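Reading time: 3 min

Two arms on one table, cable routing and a shaky wrist

firow_bench
Right, finally got both arms bolted down in the shared workshop at Wullonden. White links, black servos, one base plate each at the front with a rail running between. Took 2 weekends, most of that was drilling the tabletop twice becuase I measured from the wrong edge.

Goal is laying a place setting. Plate, fork, knife, napkin. Nothing clever. Left arm does the plate, right arm does cutlery.

Problem: left wrist shakes when the forearm is stretched right out. Fine when folded up. Already tightened everything, swapped the horn screws, dropped the speed. Still wobbles.

tinshed
Power supply? Mine did exactly that in April. Voltage sagging at full reach.

firow_bench
Don't think so, each arm's on its own supply. Will put a meter on it tonight though.

oldladder
Not power. It's your gains. Everyone blames the supply, then buys a bigger one and it still shakes. What's P set to on the shoulder?

firow_bench
800. Same as the other arm, and that one behaves.

oldladder
Too high for a long reach imo. Halve it and see.

tinshed
Halve it and it'll droop onto the plate. Can we see how you've got the cables first?

firow_bench
Purple ones, left loose on purpose. Left arm reaching for the plate, right one parked more or less upright:
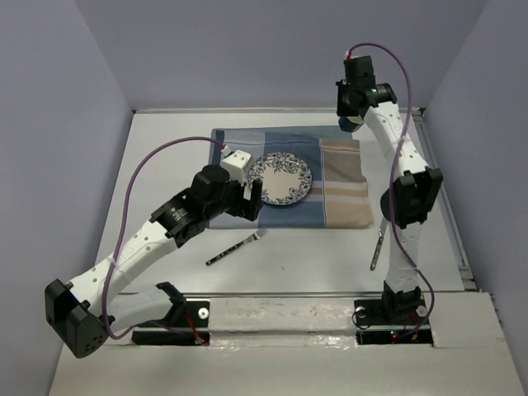 kaston_k
Loose is fine but I'd still clip them at the elbow. A big loop swings about and the wrist servo has to fight it, you only notice at full stretch. Two clips per arm, leave enough slack for the joint to fold. Cost me pennies.

oldladder
Cable weighs nothing. Gains.

kaston_k
Weighs little, pulls plenty. It's the stiffness. Try bending some by hand.

tinshed
Could be both tbh. Do one thing at a time or you'll never know which.

firow_bench
OK update. Meter first: no sag worth mentioning, sorry tinshed. Then clips at the elbow, nothing else changed. Better, not gone. Then P down to 520... no, typo, 52 percent of what it was. Droops a bit at the end but no shake.

oldladder
Told you. Add a touch of I for the droop.

kaston_k
You said the clips helped so I'm having half of that.

yin_printed
Different question, what are you doing for grip on the fork? Ours just skids along the table, never gets under the handle.

firow_bench
Coming in steep and closing slow. Works if the handle's clear of the cloth, hopeless if it isn't. Thinking rubber on the fingertips next.

yin_printed
Heatshrink. Cheaper than rubber and it stays on. Will post the size when I'm back at the bench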